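Last updated Wednesday, January 11, 2023. Will fix typos when I get a minute.

# Swap parcel FAQ

Same questions every round so they're all on one page now. Read before emailing pls.

## What is a swap parcel?

You pack a small box of odds and ends, you mail it, you get one back from someone else on the list. Small stuff only. Craft bits, sweets, pouches, little tins, sample packets. The name Gudbridge Swap is just where it started, you don't have to live there.

## How much goes in?

Whatever fits the small Flastix mailer. Weight limit 100 ounces but really, if it's anywhere near that it's too much.

## How do I sort mine before packing?

Lay it all out first. On a bed, a table, whatever's flat and clean. Patterned cloth is fine but check twice for small things, they vanish against a busy print. Group by what leaks, what crushes, what doesn't care. Soft pouches and crinkly wrapped bits, round tubs with lids, little boxes, all spread out so you can see every one.

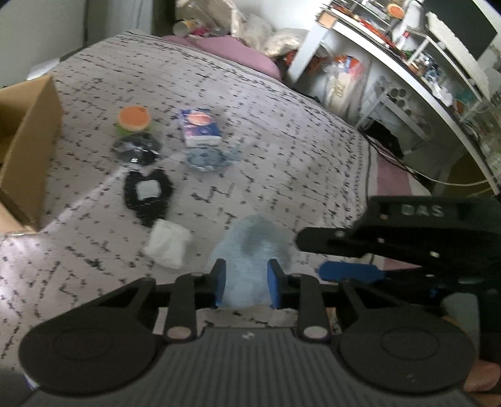
## Can I send food?

Sealed and in date, yes. Nothing homemade, nothing that melts. August round especially, no chocolate!! Write any allergens on the slip.

## Do lids need tape?

Yes. Any round container with a lid, one strip of tape over the top and down both sides. Then a bag. We had a whole parcel of yarn ruined once by one loose lid.

## Are opened packets ok?

No.

## What about crochet and knitted pieces?

Very welcome, finished or not. Send them flat, not balled up. Put the piece down on something light before you bag it and look it over, dark yarn especially. Holes and loose ends show up much better on a pale cloth. 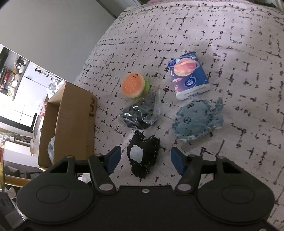
If there's a hole, say so on the slip. Some people like a mending project, some really don't. Same with contrast stitching, if the ends aren't woven in just write "ends loose" and whoever gets it can deal. Pins out. Please. Check twice.

## Do I have to wash things first?

Anything fabric or yarn, yes, and fully dry before it goes in plastic. Unscented soap if you have it.

## Where does it ship from / to?

Your match's address comes in the round email. Returns go to Brerlow, Box 3109. NOT Box 3057, that one was closed and we can't get at the mail there.

## Can I ask for a certain match?

Sorry no. The list is at 129 people and the matching is done in one go.

## Which mailer brand?

Flastix small or the Urbańczyk flat box. Urbańczyk is better for anything crushable, Flastix for soft stuff. Reused boxes fine if the old lables are covered.

## My parcel never came

Wait two weeks after the mail-by date, then email with your round number in the subject line. Don't message your match direct, it gets messy.

## Can I skip a round?

Yep. Reply "skip" to the round email before matching. After matching you're in, so send something, even a small one.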